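Pre-launch content checklist, Whitelaw blog, with reviewer comments
Checked by Anqi Lu. Second read by Jinfeng Xiao. October round.

Scope: the 46 posts moved over from the old Durkholm site. Each item is marked Pass, Fail or Open. Comments are ours. If you disagree, write under the comment and leave ours alone.

1. Every post has one page title, and the title says what the post is about.
Pass, grudgingly.
Comment (AL): The titles are accurate now. Eleven of them still end in "everything you need to know," and I have read those posts. I would like the phrase gone before launch.

2. Meta description written by a person who read the post.
Fail.
Comment (AL): Most were filled in by the Skosura plugin, which takes the opening sentence and chops it. The post on canonical tags gets "Hello again, readers, and welcome." I don't care that the plugin scores this green. It scored a blank draft green last month.

3. Main keyword appears in the first paragraph.
Open.
Comment (AL): Who decided this was a rule? The Hulow audit says so and gives no source. I checked our best performing posts and several don't do it.
Comment (JX): It doesn't hurt to have it there.
Comment (AL): It does when the sentence has to be bent to fit it. Leave it open.

4. Post length is at least 2,000 words.
Struck from the list.
Comment (AL): The post that brings in the most search visits is 747 words long. Padding the others to hit a number is a lot of work for a number somebody picked at a workshop. If a post answers the question, stop there.

5. Internal links point to live pages.
Fail.
Comment (JX): Fourteen-year-old habits in here. Old posts link to tag pages we dropped in the move. The link checker reports them as fine because the server sends them all to the home page.
Comment (AL): So the checker is no use for this. Click them by hand. Start with the beginner guides.

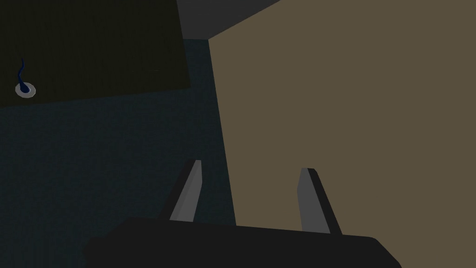 6. Redirects from old addresses go to the matching post.
Open.
Comment (AL): Same problem as item 5, seen from the other end. A blanket redirect to the home page was described to me as "preserving link value." I would like to see any sign that it does. Map them one to one, and where a post has been retired, let the address return a proper 404.

7. Dates are truthful.
Fail.
Comment (AL): A batch of posts carries an "updated" date and I can't find what was updated. In one case it was a comma. Either revise the post or put the old date back. Readers notice advice about a search feature that no longer exists with a fresh date above it.

8. No two posts compete for the same search.
Open.
Comment (JX): We have three posts on choosing keywords. I would merge two of them.
Comment (AL): Fine, but read all three first. The audit flagged them on their titles alone, and one is mostly about headlines.

9. Headings are in order, with no skipped levels.
Pass.
Comment (AL): Checked by eye on every post. This one was done well.

10. Pages load properly on a phone.
Pass with a note.
Comment (JX): Tested on an old phone over a weak signal. Text comes up quickly. The newsletter box covers the first paragraph until you find the X, and the X is tiny.
Comment (AL): Then I'd call it a fail. Marketing wants it marked as a pass until they have signup figures. Noted, and I still think it's a fail.

11. Claims about rankings have a source.
Fail.
Comment (AL): "Google rewards" appears all over these posts. Rewards according to whom? Where the writer tested something, say what was tested and on which site. Where the writer read it on another blog, cut it. I have marked the lines in the shared sheet, yellow for "source needed" and red for "delete."

12. Author name and contact link on each post.
Pass.
Comment (JX): Two posts were credited to "admin." Fixed both this morning.

Still to do before sign-off
Items 2, 5, 7 and 11 need a second check after the fixes. Please don't send me a plugin screenshot as proof. Send the list of posts you opened.
Item 10 goes back to marketing by 4 p.m. with Jinfeng's note attached.
Item 3 can launch as it is.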